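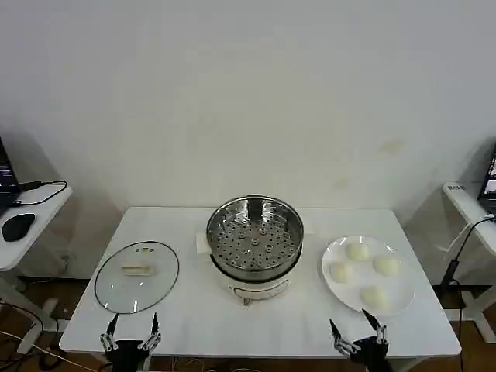
Do you need an electric steamer?

Every September the kitchen catalogs start arriving, and every September somebody writes in to ask whether the thing on page four is worth the counter space. This time it was Hertta Vainio, who had been looking at steamers and wanted us to talk her out of one. I'm happy to try.

The sales pitch goes like this. You fill the base, set the basket on top, put the lid on and walk away. Kilto promises "bakery buns at the touch of a button" and Promden goes one further with "restaurant buns." I have eaten a lot of restaurant buns and I don't think the button had much to do with them. The dough does most of the work, and a steamer can't rescue a bun that was shaped in a hurry or left to rise next to a drafty window.

Then there's capacity. Catalogs love a picture of a basket piled high. Buns swell, and if they touch they tear when you pull them apart. Four on a plate is a decent snack for two people. If you're feeding a family of five you'll be doing batches, and the first batch will be cold by the time the last one comes out. A two-tier bamboo basket over a pot you already own has the same problem, but it costs less and you can hang it on a nail.

I'll give the electric kind a few points. A steel tray with round holes is much easier to scrub than bamboo, which holds on to every smell it meets. A glass lid lets you check on things without letting the steam out, and small vent holes in it are worth looking for. Elango Arumugam, who has steamed fish in his for years, also points out that it frees up a burner. Fair enough, if you're short of burners.

Now the complaints. Glass lids drip. Whatever the box says about "drip-free" shapes, lift the lid straight up and away, keep it level, and don't tip it over the food or you'll get pocked, soggy tops. Keep a folded paper towel near the base too, as there is always a puddle. Grease the tray or use squares of parchment, and don't cover all the holes when you do.

As for recipes, Kinnunen's booklet claims 1,000 ideas. I gave up counting after the ninth kind of steamed carrot.

Hertta, my advice is to borrow one for a weekend before you spend anything. Giuliana Cárdenas has offered hers, with the lid, as long as it comes back without rice stuck in the holes. If you already own one and think I'm being unfair, write in and tell me what you make in it besides buns.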